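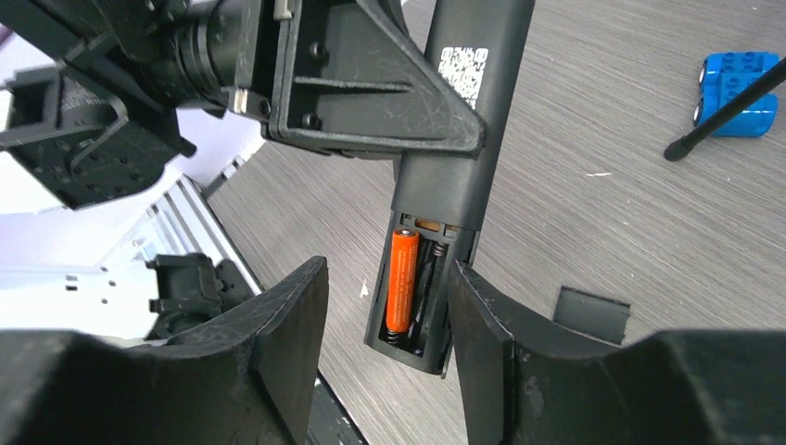

Tech week, or how I learned to love the bucket

9 August 2024

We open Nundlow in November, and I have now watched the second act often enough to know which dancer sighs before the lift. (All of them. It's a heavy lift.)

For anyone who missed my last post, Nundlow is our new piece for 4 dancers and one galvanized bucket. Loretta Rosenthal made the choreography, I made the spreadsheets, and the bucket was supposed to be a placeholder until we could afford a fountain. The fountain came in at $1200. The bucket stays.

This summer we got three weeks in the old Mateos building, with a sprung floor and windows that open if you hit them in the right spot. We showed the first 20 minutes to a few friends at the end. One of them cried, and another asked me where I'd bought the bucket, so I'd call the response mixed.

Loretta has since cut the duet, put it back, and cut it again. I've stopped reprinting the running order and just keep the duet on a sticky note – it goes on and comes off. She is also thinking about the ending, which is what choreographers say when there isn't one.

As for the tour, Gendier is confirmed. The hall there seats 136, and I have already promised my mother four of those, two of them for her coat and her purse. Two more towns are still deciding. If you run a theater with a decent floor and low expectations, my inbox is open.

Rehearsals pick up again once Loretta's ankle does.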